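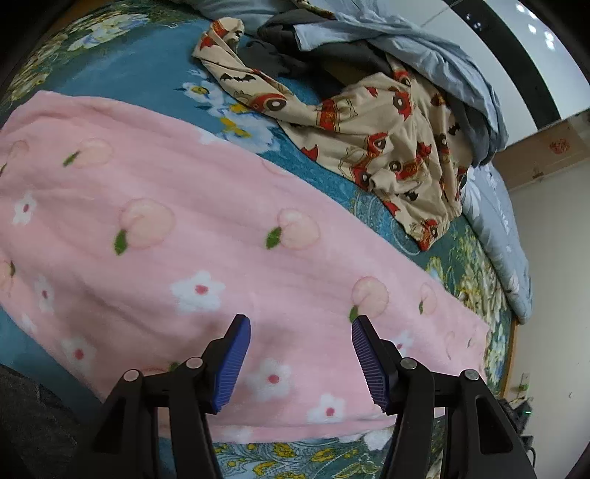 Open jaws over the pink blanket, hand-held gripper.

From: Myung-ja Noh
To: Vonus list
Re: blanket demos, jaw width

Octavian Ardeleanu wrote:
> Do you close on the hem or the top edge? My
> policy pinches the middle and drags the sheet too.

Hem. I re-cut the set to hem grasps only – 700 demos left of 1,858. Start each one with the jaws fully open and pause before closing. Leave the other clothes on the bed.

Myung-ja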